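Mon 21 September

Up at six to finish reading the Gitel contract before the second day of the trial. It's the service that comes with the robot from Jarnov, and it covers training it on your own tasks, remote help when it gets stuck, and one visit a quarter. The price is 616 a month on top of the lease. I had 236 written in my notes from June, and I went back through the emails to find out why. That was the price for software updates only. Our fault for not reading the attachment.

Drove to the Hindosbridge office with Quintanilla's questions printed out. They want to know three things before they'll share the cost with us: how long a new task takes to set up, who answers the phone on weekends, and what happens to the recordings. Relu Anghel from Jarnov had answers for the first two. Setup is 43 demonstrations for a simple task, more if there's a door involved. Weekends are a callback. He is going to write to me about the recordings.

Spent the rest of the morning on the refrigerator task. I sat on a stool with the laptop and took notes on the reach toward the low compartment, since that is the part I care about. A lot of the people we'd use this for can't bend. A bottle on a table is easy for most of them. A bottle down near the floor is another matter.

Saved these from the head camera for my report.
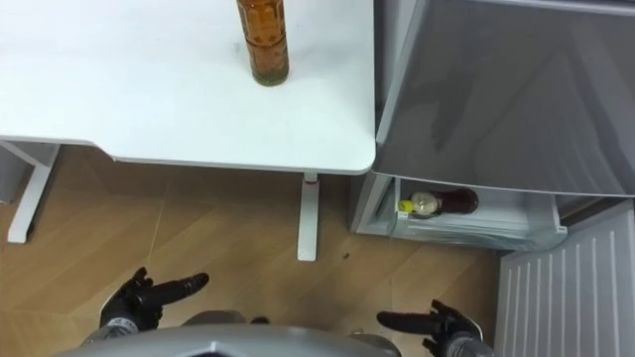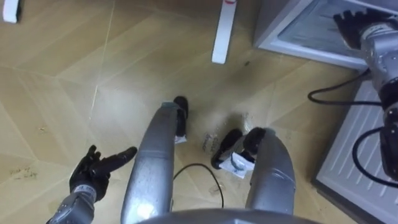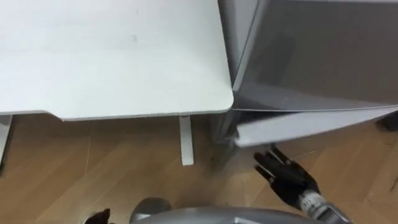
Lunch was late and came from the gas station. Relu ate his standing up and talked about battery life. I told him battery life wasn't high on my list. I want to know what a home aide with no training is supposed to do when the thing stops halfway through a job. He said there's a card with the steps on it. I asked for the card and he didn't have one with him, so that goes on the list too.

My feeling so far is that the machine is worth another look and the service plan is priced for a bigger outfit than ours. We could manage with 2 visits a year. I asked if the plan could be split that way and he said he'd check. If they say no, I'll recommend the lease without Gitel for the first year and see how many calls we end up making.

Home by five thirty. Back hurts from the stool. Need to take a real chair tomorrow, and call Quintanilla before ten.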